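Home About Archive Allotment Contact
Search this blog Go

I have been trying to give up having a favourite mug. It isn't going well.

The mug in question came from a garden centre outside Toltden, where it was sitting on a shelf of seconds with a small dent in the glaze. It cost two pounds. I've since spent far more than that on mugs meant to replace it, including one from a pottery in Trarness that looks like something a bishop would be buried with. The two pound mug wins every morning. The handle fits three fingers and leaves the fourth somewhere sensible to go, and I have never met another handle that manages it.

My trouble is with the dependence. If the mug is in the dishwasher I will stand in the kitchen at 8 in the morning and consider whether I want tea at all. A grown adult, with a cupboard full of other mugs, weighing up going without. Last December I took it on holiday wrapped in a jumper. The jumper then smelt of tea and I had nothing clean to wear to dinner, but I drank well.

I put all this to a friend who is a great one for clearing out. She says you should be able to lose any object in your house without a pang, and that the way to get there is practice. You pick something you like, put it in a box for a month, and see how you feel. I tried it with the mug. I lasted until Friday, having boxed it up on the Thursday night.

What annoys me is that I'm not sentimental about anything else. I threw out 432 photographs of a sponsored walk without blinking. I gave away my grandmother's sideboard to a man with a van and felt nothing except relief in the lower back. I've never named a car. But there are perhaps four or five things in the house I would go back into a burning building for, and every one of them is cheap and slightly damaged.

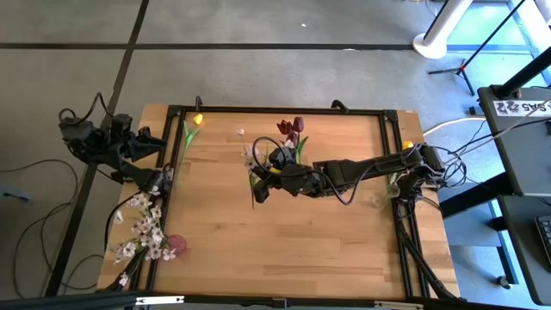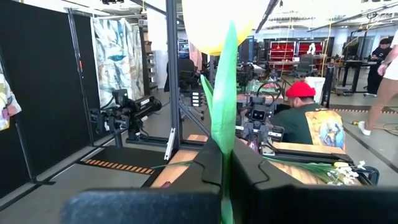
The potato peeler is another. It was already old when I moved in, left at the back of a drawer by whoever had the flat before me, with the word Minura nearly worn off the handle. I have owned it through two house moves and a short, unhappy period with a swivel one. It takes off exactly as much potato as you ask it to. I've looked for a second one in case of disaster and found only new peelers with soft rubbery grips, designed for somebody who expects peeling to be an ordeal.

Then there's the blanket from the Nutsugah market, which sheds. It has been shedding for years at a rate that ought to have used it up by now, and still there seems to be the same amount of blanket. Visitors leave wearing some of it.

I did read an article recently which claimed you should own no more than 200 things. I got as far as the cutlery drawer and had to sit down. Does a pair of scissors count as one? Do the spare buttons that came in little bags with shirts I no longer have? The author had a very white flat and, as far as I could tell, no drawers of any kind.

So the mug stays, and I've stopped buying understudies for it. The Trarness one now holds pens, and it does look very grand doing it — though most of the pens don't work, and I notice I haven't thrown those out either.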